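Irnton Opens Orders for the Gekow Tabletop Picking Kit

IRNTON, November. We've been dying to talk about this one, and now we finally can! The Gekow kit is open for orders this morning, and it's the first thing we've made that fits on an ordinary table and goes home in 2 cases.

I've spent most of the year with a Gekow next to my coffee, so forgive me if I gush a bit. The kit comes with the arm, a two-finger gripper, a small camera that rides at the wrist, and Lorerix, our control software (yes, it's included, no, there's no monthly fee). You show the arm a job by guiding it by hand, Lorerix saves what you did, and you keep adding runs until you like how it behaves.
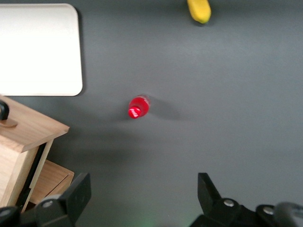
Everyday stuff is what we care about most. Bottles, trays, drawers, fruit, the things people have lying around and want an arm to sort or put away. Papadakis, our distributor, kept asking for swappable fingertips, and they were right to nag us, so every kit ships with 3 pairs. Changing a pair takes a screwdriver and a little patience the first time.

The Gekow costs $2,431 if you order direct from Irnton, or $2,498 through Papadakis with setup help over the phone. If you've never bolted an arm to a table before, I'd go for the phone help!

Classroom orders go out first, then everybody else in the order they came in. Review units are available too, and we're happy to lend one to any publication that wants to put it through its paces. Write to the Irnton press desk and tell us which table it's going on.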